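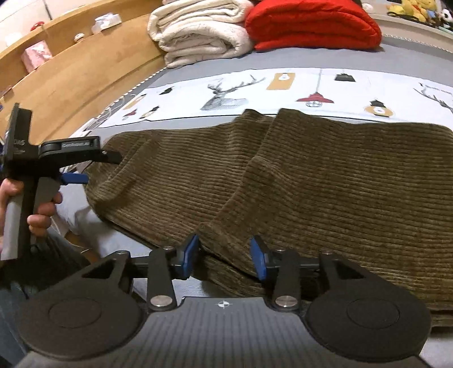 Foire aux questions de Giveo, dépôt-vente de vêtements par correspondance

Vous trouverez sur cette page les questions qui nous arrivent le plus souvent, dans un ordre qui a eu sa logique. Pour les tailles, voyez le guide des mesures. Pour un colis déjà parti, ayez votre numéro de dépôt sous la main, celui qui commence par un G.

DÉPOSER

Comment ça marche ?

Vous remplissez le formulaire de dépôt, vous imprimez l'étiquette, vous mettez vos vêtements dans un carton et vous confiez le tout à un relais Skyrme. À l'atelier de Grelden, nous trions, nous mesurons, nous photographions et nous mettons en ligne. Quand une pièce se vend, vous touchez votre part. Quand elle ne se vend pas, nous en reparlons plus bas, à la rubrique des choses désagréables.

Combien de pièces puis-je envoyer ?

Neuf au minimum, 42 au maximum par carton. Le maximum correspond à ce qui entre dans un carton Skyrme de grand format quand on s'assoit dessus. Au-delà, faites deux dépôts. Les chaussettes ne comptent pas dans le total et de toute façon nous n'en prenons pas.

Qu'est-ce que vous acceptez ?

Les vêtements adultes propres, portables, boutonnés ou boutonnables : manteaux, vestes, pantalons, jupes, robes, chemises, pulls, cardigans. Les écharpes et les bonnets passent de septembre à février. Les ceintures, à condition que vous n'ayez pas percé vous-même le trou supplémentaire avec un tournevis.

Et qu'est-ce que vous refusez ?

Sous-vêtements, collants, maillots de bain, pyjamas, uniformes, déguisements, tee-shirts d'enterrement de vie de garçon. Nous refusons aussi tout ce qui bouloche au point de changer de couleur, et les vêtements « à finir », c'est-à-dire le patron, le tissu et la bonne volonté.

Le velours côtelé se vend-il ?

Très bien d'octobre à mars, pas du tout ensuite. Le marron part avant le vert bouteille, le vert bouteille avant le moutarde, et le moutarde finit par trouver quelqu'un. Regardez les genoux et le fond de la pièce à la lumière rasante : si les côtes ont disparu, il ne s'agit plus tout à fait de velours côtelé et l'annonce devra le dire. Pour le pliage, une seule règle, dans le sens des côtes. Un pli en travers écrase le poil et demande ensuite une bonne séance de vapeur, que nous faisons en soupirant.

Dois-je laver avant l'envoi ?

Oui.

Même si c'est presque propre ?

Oui.

Faut-il repasser ?

Non. Votre chemise va passer deux jours dans un carton sous un manteau. Pliez-la correctement, boutonnez le col et gardez votre énergie pour autre chose.

Faut-il enlever l'antimite ?

Retirez les boules, les galets, les sachets de lavande et les copeaux de cèdre, puis aérez une journée. La naphtaline est un motif de refus immédiat. Un seul manteau de grand-oncle peut parfumer un atelier entier pendant une semaine, nous avons fait l'expérience en novembre.

PHOTOGRAPHIER CHEZ SOI (FORMULE AUTONOME)

Qu'est-ce que la formule autonome ?

Vous gardez les vêtements, vous prenez les photos, vous rédigez l'annonce, et vous n'envoyez la pièce qu'une fois vendue. La commission est plus basse. La quantité de cintres dans votre salon, elle, augmente sensiblement.

Sur quel fond ?

Un drap uni, clair ou gris, bien tendu sur un lit. Évitez le blanc pur, qui rend tout le reste jaunâtre, et la housse de couette à ananas, qui a ses admirateurs mais dont personne ne souhaite acheter un cardigan. Lumière du jour, entre 10 h et 15 h, plafonnier éteint.

Quelles parties montrer ?

Le devant, le dos, l'étiquette de composition, et chaque défaut de près. Pour la maille, ajoutez un poignet et l'encolure : les acheteurs vont y regarder en premier, et ils ont raison, c'est là que ça se détend.
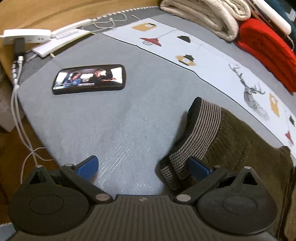

Maille à poignet rayé, sur fond gris clair.

Puis-je porter le vêtement sur la photo ?

Vous pouvez. Les statistiques de vente sont un peu meilleures, surtout pour les manteaux. Nous recadrons les visages, les chats et les éviers.

Comment décrire une couleur ?

Avec un mot que votre voisin comprendrait. « Bleu » rapporte plus de clics que « brume d'Armorique ». Si vous hésitez entre bleu marine et noir, posez la pièce à côté d'une chose dont vous êtes certain qu'elle est noire. Sinon, écrivez « marine très foncé » et dormez tranquille.

Que mettre dans « état » ?

Quatre choix dans le menu : neuf avec étiquette, très bon, bon, usé. « Porté une seule fois » n'est pas un état, c'est une anecdote. Nous en lisons beaucoup, presque toujours à propos d'un mariage.

VENDRE

Qui fixe le prix ?

Vous proposez, nous corrigeons. Notre fourchette s'appuie sur les ventes de pièces comparables au cours de la saison précédente, et le prix payé à l'époque n'y figure pas. Nous savons que c'était cher. Nous compatissons par écrit si vous le demandez.

Quelle est votre commission ?

Le barème figure dans votre espace, onglet Conditions. Il dépend de la formule et du prix de vente final. Au-dessus de 100 euros la pièce, le taux baisse, ce qui explique un certain nombre de vestes affichées à 101.

Combien de temps mes vêtements restent-ils en ligne ?

Une saison et demie. Le prix baisse une première fois au bout de six semaines, puis une seconde fois si la pièce n'a pas bougé. Vous recevez un message avant chaque baisse et vous pouvez la refuser, une fois.

Que deviennent les invendus ?

Au choix, retour à vos frais ou don à la ressourcerie de Grelden. Sans réponse de votre part au bout de trois relances, c'est la ressourcerie. La quatrième relance n'existe pas, inutile de l'attendre.

Pourquoi ma pièce a-t-elle été refusée alors qu'elle est magnifique ?

Elle l'est sans doute. Les motifs figurent dans le rapport de tri, avec un code. T pour tache, M pour mite, U pour usure, O pour odeur, et D pour doublon, quand nous avons déjà sur les portants plus de marinières que la marine. À l'heure où nous écrivons, il y a 2478 pièces en rayon, et la marinière y tient une place que nous préférons ne pas calculer.

ACHETER

Puis-je essayer ?

Pas à distance. Mesurez à plat un vêtement qui vous va et comparez avec les cotes de l'annonce : largeur d'aisselle à aisselle, longueur du dos, longueur de manche. La taille inscrite sur l'étiquette renseigne surtout sur l'humeur du fabricant. Pour la maille, comptez deux centimètres de tolérance dans un sens ou dans l'autre.

Peut-on passer à l'atelier ?

Le mercredi, de 14 h à 18 h, sonnez au portail bleu. Les essayages se font derrière un rideau, devant un miroir légèrement flatteur que nous n'avons pas l'intention de remplacer.

Et les retours ?

Quatorze jours, vêtement non porté, étiquette Giveo en place. Si vous avez porté la robe le samedi et que vous la renvoyez le lundi, le confetti au fond de la poche nous parviendra aussi.

Mon pull est arrivé plié, faut-il le suspendre ?

Surtout pas. Un pull suspendu s'allonge par les épaules et vous donne l'allure d'un cintre. Gardez-le plié, à plat, les plus lourds en bas de la pile.

COMPTE ET DIVERS

J'avais un compte chez Ilter, existe-t-il encore ?

Oui, Ilter était notre ancien nom. Vos identifiants fonctionnent toujours, votre solde a été repris, et vos pièces en dépôt aussi. Les bons d'achat en papier au logo Ilter restent valables à l'atelier seulement, sur présentation de l'original. La photo du bon prise avec un téléphone n'est pas l'original.

Quand suis-je payé ?

Le virement part au début du mois qui suit la fin du délai de retour de l'acheteur. Si votre solde est inférieur à neuf euros, il attend d'avoir de la compagnie.

Skyrme indique que mon colis est livré et vous me dites que non

Chez Skyrme, « livré » veut parfois dire « arrivé au dépôt d'à côté ». Patientez deux jours ouvrés, puis écrivez-nous avec la preuve de remise du relais, ce petit ticket que tout le monde jette.

J'ai oublié quelque chose dans une poche

Nous vidons toutes les poches au tri. Clés, bijoux et papiers vous sont renvoyés. Les mouchoirs, les tickets de caisse et les bonbons collés ne le sont pas. Pour les listes de courses, nous vous signalons à tout hasard qu'il vous manquait sans doute du beurre.

Ma question n'est pas dans la page

Écrivez-nous par le formulaire de contact, rubrique Autre. Réponse sous deux jours ouvrés, un peu plus pendant les changements de saison, quand tout le monde range son armoire la même semaine.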